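Home | Notices | Minutes | Room Bookings | Contact

Drumholm Tabletop and Floor Games Club
Minutes of the November meeting, held Saturday in the back room at Kerslake Hall

Meeting opened at 10 past the hour, the first 10 minutes having gone to finding the light switch again. Solange Petrenko in the chair and also taking the minutes, so any errors of fact are hers and any errors of tone are deliberate.

1. Minutes of the last meeting

Approved with one correction. Where the minutes said the discussion of biscuits was "brief," the word is to be struck.

2. Money

The balance stands at $1,140. Against this we have a quote of $887 from Brukach for a printed vinyl floor mat with our own layout on it. The chair read the quote aloud twice, the second time slowly. Several members felt that $887 was a lot for something people will stand on in their socks. One member pointed out that it comes with a carrying tube. The feeling of the meeting was that this would have to be quite a tube.

Decision put off until we have used the paper version for a full season. Chair to write to Brukach and sound interested without being so.

3. The Pakalmont floor game

Long item. For those who missed the summer, Pakalmont is played with one cube and a marked sheet, and the rules run to 21 pages, of which four concern what counts as "on." We are now on the second drawing of the sheet. The first one was drawn on the back of leftover wallpaper and curled up at both ends like a sleeping cat.

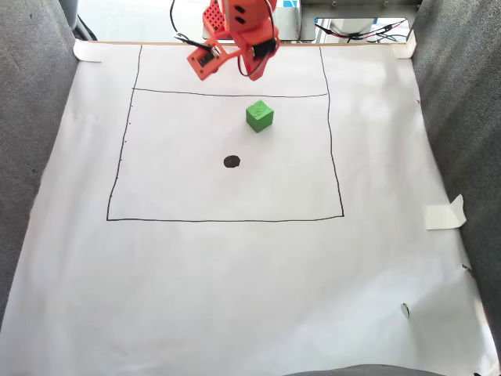
The rules group asked for the meeting's opinion on the playing area before anybody gets out the thick marker again. Views were given at length. It was agreed that plain white paper is a great improvement on wallpaper and that no one misses the ferns. The rectangle was drawn freehand, and it was noted that the left side leans in toward the top while the right side has taken a more relaxed view of things and bows outward. The chair ruled that a crooked line is still a line. A motion to redraw with a yardstick was carried anyway, the chair voting against.

The little tick marks up the left side were praised for neatness. Asked what they measure, the rules group said "distance," and on being pressed said they would come back to us.

On the dot: it is an oval. Page six of the rules says "circle." Members were split between fixing the dot and fixing page six. Page six will be fixed, as that only needs an eraser.

On the cube: the green one stays. A request for a larger cube was turned down on the grounds that the whole of page nine would have to be done over, and there is little enough love for page nine as it is.

On creases: the sheet still shows them in the bottom half. From now on it is to be rolled for storage. Folding is banned, including "just the once."

4. Tape

Raised under any other business last time and promoted to its own item by popular demand. White tape was preferred to the brown packing tape, which took up some of the floor varnish in September and led to a letter from the hall. The letter was read out. It was shorter than expected and used the word "again."

Agreed that tape comes up at the end of every session, slowly, from the corner.

5. Any other business

The cupboard key is missing. It was missing last month too, but by a different person.

A member asked whether shoes could be allowed on the sheet for those with cold feet. No.

Someone proposed that we try a game with chairs next season. The chair (the person) said she would look into it.

6. Next meeting

Same room, same time. Yardstick to be brought by whoever spoke most strongly in favor of it. Meeting closed when the heating did.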